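Ticket 535: Stapler jamming, packing table, Flandport office
Opened by: Delyth Jenkins
Assigned to: Tsion Gashaw
Status: Waiting on requester

Delyth Jenkins, Tuesday, January 27, 2026
Hello Tsion, I'm so sorry to bother you with this one as I know you've got the Nartey move on your plate. The stapler has started jamming again. It manages six or so sheets quite happily and then folds the legs of the staple over on themselves, and I've had the front open with a paper clip more often than I'd like. I did try the fresh box from the Skovenau order, with no change at all. 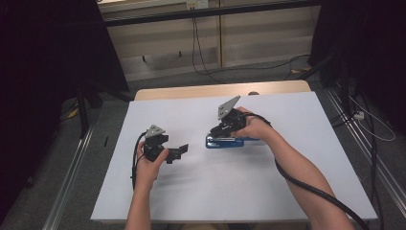 I also gave the tray a good clean and pushed the spring back and forth until it felt smooth, which helped for one booklet and then we were back where we began. Malleck want nine booklets by the end of the week, so any ideas would be very welcome!

Tsion Gashaw, reply 1
Hello Delyth, no bother at all, I like a stapler ticket. Could you check the size printed on the Skovenau box? We were sent the wrong ones before Christmas and they look nearly identical until you hold two strips side by side.

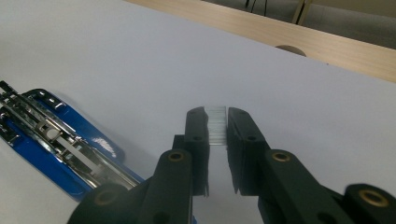

The Malleck booklets could go in a ring file for now, if they don't mind them punched, and that would take the pressure off you while we sort this out. The blue lever-arch binder on the white table would do nicely for the first lot, and I can bring a couple more over when I'm next your way. Do let me know about the box, and keep one of the bent staples for me if you still have any.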